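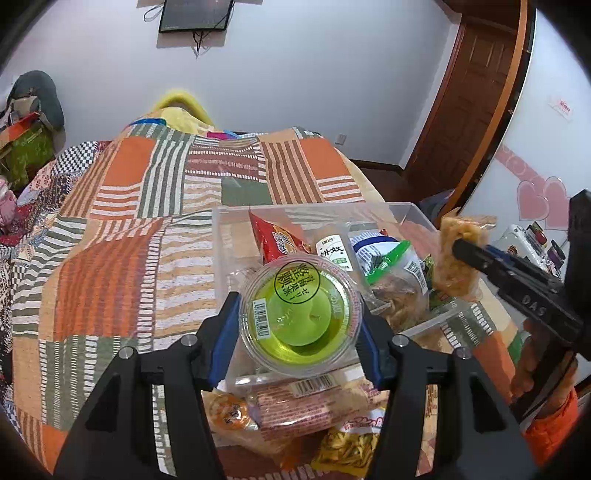 I've had the Stavon hand-held grippers for long enough now that I feel okay giving them three stars out of 5, and I really wanted it to be more! They're the squeeze-by-hand kind, you record yourself sorting stuff and your robot arm learns from it later. I do most of my recording with snacks, mainly because we always have a ridiculous amount of them (and a jelly cup is a tougher test than any foam block).

The good first. The padded jaws are great on slick plastic cups, and puffed rice bars come through in one piece if you go easy. Setup took me 40 minutes, most of it fighting with the Ekisov software.

Now the fault. After maybe a month the left one started sticking. You let go of the trigger and the jaws just stay shut for a second, then pop open all at once. With a bag of chips, who cares. With a sealed jelly cup I got a split lid and syrup all over my sleeve. Worse, the log says "open" the moment you release, so the recording is wrong and looks fine. I threw out 200 takes before I caught it – that hurt.

I wrote to support and Ghazala Hashmi got back to me the next day, super nice. She had me back off the jaw screws a quarter turn and wipe down the slide. Better, but it still sticks when I've been going for a while. She's sending a new return spring, supposedly a stiffer one.

One more gripe: there's no guard by the hinge. Sohail pinched his thumb on that delayed pop and said some words. Keep your other hand back, and check the release before every session.

I'll update once the spring shows up.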